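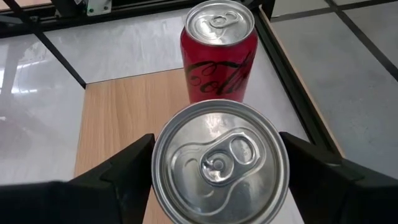 Hi all, and sorry for the slow reply, I've been repainting the shed and it ate my whole week. Heikki asked about food and drinks for the July paddle and I have opinions! Last time we took glass bottles because Eero likes the ginger stuff from the farm stand, and then we spent two days wrapping them in socks. So my vote is cans, the plain kind with the tab that stays on the lid, like the one in my picture. The tab lies flat when it's closed and there's no cap to lose in the bottom of the boat. Mine always used to end up under the seat, where I'd find them in October with a spider living in there. Cans crush down for the trip home too, and that matters because the trash barrel at the Domberg landing is gone.

Anyway, on to the rest of it.

Heikki Lahtinen wrote:
> Kaisu says we have 5 people for certain and maybe Sointu if she can
> get off work. I've booked the upper campsite at Plosska for 2 nights.
> Two questions. Do we cook together this year or does everyone bring
> their own? And is anyone bringing a water filter or do we carry it
> all in? The map I have says there's a pump by the campsite but that
> map is old enough to vote.
> Also the shuttle guy wants to know how many boats.
> Heikki

Cook together, please. The year we all did our own thing there were four stoves going at once and I ate cold noodles standing up while Eero was frying actual trout with lemon. I was not over it by breakfast. I'm happy to do the first supper (the bean and sausage thing, I'll make a pot without sausage for Kaisu) and somebody else can take the second. Breakfast can be oatmeal, with a bag of raisins that everyone complains about and then eats.

Water — I was up at Plosska in the spring and the pump worked, but you had to lean on the handle for a good while before anything came out, and the first bucket was brown. I'd bring the filter. Mine is the gravity kind that hangs from a branch, slow but it does the job while you put the tents up. I'd still start with full jugs in every boat so we aren't standing there thirsty while it drips.

The bigger thing is the carry between the two lakes. My notes say 163 steps down to the water on the far side. They are log steps and the bottom ones were slick. If you have one of those giant hard coolers, leave it home. Last time Eero and I took ours down with a rope and I said some words that carried across the lake. Two small soft ones are way better, and you can make a second trip with your hands free.

Boats: I have the green canoe and can take one passenger and too much gear. Eero, are you bringing the kayak or riding with Kaisu? Heikki needs that for the shuttle, so please answer him and not just me (you know who you are).

Oh, and if anybody still has my dry bag, the orange one with the patch, I'd love it back. It has "Räsänen" on it in marker because it was Sointu's before it was mine, so she may have it and be perfectly within her rights.

I'm home most evenings after 6 if you'd rather call.

Minttu Partanen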